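Slots, Rims and Cutouts: Choosing Open Bins for a Sorting Table

By Mervyn Sowerby

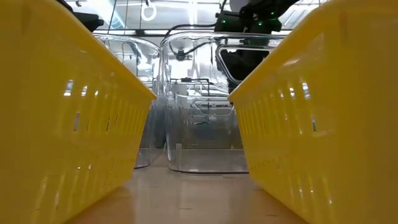
2 min read

Yellow plastic baskets and clear bins do different jobs on a sorting table, and most workrooms need both. The slotted basket is the one to use for goods that must breathe or drain. Rows of narrow vertical slots lighten the wall and let air through, but they also pass small parts, so anything slimmer than the slot belongs elsewhere.

The clear bin has solid walls and shows its contents from the side. Look for a flared rim, which stiffens the opening, and rounded corners, which wipe clean faster than square ones. A cutout handle in the side wall sets the real fill line. Load above it and items work their way out when the bin is lifted.

At the Gravness stockroom in Pickering, staff moved 319 small product lines from cardboard to plastic in May. Yellow was assigned to incoming goods and clear to goods already checked. Labels went on the walls below the rim, where a stacked bin does not scrape them off. Picking time for a standard order fell to around 181 seconds.

Glossy plastic has one drawback under ceiling lights. Reflections on a clear wall can hide a small label or a dark part, and a matte label stock helps. Wash both types in warm water with mild soap. Abrasive pads haze clear plastic, and the haze does not polish out easily.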